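Vegetable Waste in the Veltham School Lunch Program
Inês Vilela, Uldis Ots
Group 9

3. Method

We wanted to know how much of the vegetable portion comes back on the tray at Veltham. The kitchen serves 310 lunches a day. For 30 school days we scraped the vegetables into a separate bin and weighed it at 1:30, after the last sitting. Bread and sauce were picked out first, which took longer than the weighing.

In the second half of the study the carrots were served raw instead of boiled. Nothing else on the menu changed. We kept the portion at 200 grams — the kitchen did not want to reorder.
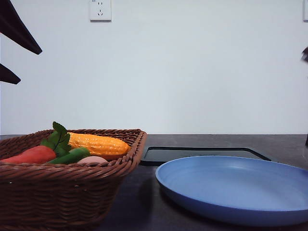

Edgars Strazds told us that boiled carrots had always come back, and that he would have cut them from the menu years ago if the supplier contract had allowed it. He also thought the younger students eat faster in June and leave more of everything. We did not test this.

4. Problems

The scale drifted on two mornings and those readings were dropped. Some students swapped food at the table, so our numbers describe the room and say little about any one student. Teachers' trays went into the same bin until we asked for them to be kept apart.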